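Session 12: Demonstration by remote control
Notes: Nadja Aigner

3.1 Leader and follower
The operator moves a pair of leader arms; the follower arms copy the joint angles. Hand guiding, where the arm itself is pushed through the task, was covered in Session 11.

3.2 Recording
Keep each demonstration under 51 seconds. Discard any take with a pause longer than 15 seconds. The Kodden set holds 2,212 takes after this filter. 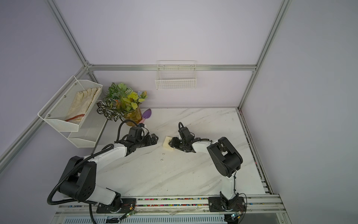 Fig. 3.2. Two-arm cell, wrist cameras on both grippers. Right gripper holding the sponge; left gripper open.

Reading for next session: Otley notes, section 4.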